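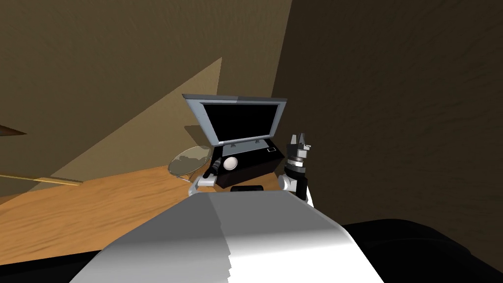 Staying Safe Online, Session 3: Passwords
Handout for the evening class, Fistthorpe. Tutor: Golshifteh Esfahani

Last session's homework was to count your online accounts. The winning total was 30, from someone who then remembered shopping. Keep your list, as we'll need it tonight.

1. How a password gets out

Few thieves sit guessing your cat's name. More often a website you joined years ago and forgot is broken into, and its customer list gets passed around. Programs then try each email and password pair on other sites, where a depressing number of them work. The trade calls this credential stuffing. You may call it what you like.

Worked case: Bernen is a garden supplies shop with 4000 customers. Its list leaks in June. If 800 of those customers use the same password for their email, what has the thief got? (Hint: think about where "reset my password" messages are sent.)

2. What makes a good one

Length beats decoration. Swapping an "a" for "@" fooled people in about the same era as the fax machine. Four unrelated words will do nicely, provided they aren't your children in order of birth.

Never use a password twice. Adding a 1 on the end counts as twice.
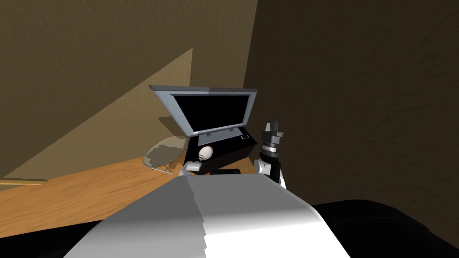 3. Password managers

A manager remembers the lot and you remember one. Yes, it is all your eggs in one basket, but at present most of us keep them on the stairs. A paper notebook in a drawer at home is also respectable. A note stuck to the lid of the computer is less so.

4. Two-step login

Switch it on for email first, then the bank. If anyone rings and asks you to read out the code, hang up, however lovely their manner.

For next time

Change your email password. Then read the Ekus and Nikzad case sheets and mark the point in each where you would have stopped replying.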